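3.2 Espacio de trabajo y superficie

El estudio se realizó en una sala de reuniones del edificio Preder. La pizarra blanca de la pared se usó para notas y esquemas en rotulador azul, con unos imanes de colores junto a una esquina (Figura 1).

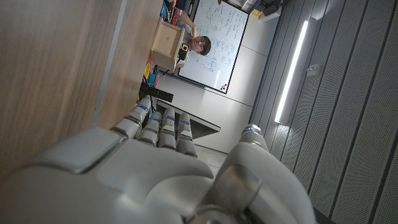 3.3 Objetos y caja

La tarea consistió en guardar objetos pequeños en una caja de cartón ondulado marrón, sin impresión exigida por el protocolo, colocada sobre una mesa de madera con las solapas abiertas. Entre los objetos había una lata blanca con etiqueta roja y un cubo multicolor (Figura 2). Se registraron 1184 colocaciones, en series de 10.
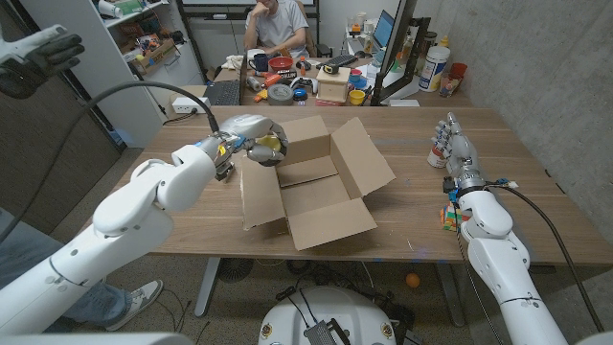 3.4 Criterio de orden

Una colocación se consideró válida cuando el objeto quedaba dentro y las solapas podían cerrarse.

Comentarios (2)

Jericho Dalisay: ¿Publicarán las medidas de la caja?

Nanero: En 3.4 falta decir quién cerraba las solapas.

Este sitio utiliza cookies. Aceptar | Configurar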